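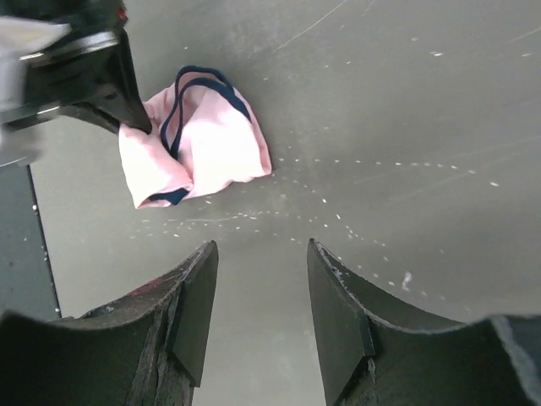
Bring Back the Long Lunch

I grew up in Stadier, where the shops closed at noon and opened again at 2. As a kid I thought this was a terrible way to run a town. Now I eat at my keyboard in Rastow and I miss it like crazy!

A real lunch gives you soup, bread, and somebody across the table who has a story about their sister. My neighbor Signe Þórarinsdóttir still takes hers, 70 minutes every day, and she gets through more work than I do (she also knows everyone on our street by name). I tried it all through February and loved it. I talked more, I slept better, and I finally learned to make a decent lentil stew.

So close the laptop and call a friend. Ask for the full 60 minutes, and then go ahead and order dessert.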